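3.2 Gathering the examples

We wanted bags, and lots of them. Crisp packets, sweet wrappers, anything thin and crinkly that changes shape the moment you touch it, as our first policy (trained on the Momon set, all boxes and tins) was hopeless with them. So in June I wrote a list of 30 packaged items and we took hand-held grippers into ordinary homes.

Each session was 75 grasps, and we ended up with 400 usable demonstrations after Yamuna Iyengar and I had gone through the lot and thrown out the ones where tracking dropped. I'd asked everyone to work on soft surfaces as well as tables. Beds are brilliant for this! A duvet gives way under the fingers, the folds hide edges, and a busy pattern makes it much harder for the network to cheat by looking for a plain background (more on that in 3.4). We also asked for clutter, with other packets left close to the target, and for grips low on the bag as well as at the top seam.

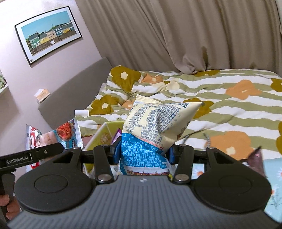
Figure 3. Grasping a snack bag by its lower half, with other packaged items nearby on a patterned duvet.

Low grips were slower to teach than I'd expected. Our 8 collectors all squeezed too hard to begin with, me included, and we kept those early attempts in a separate split.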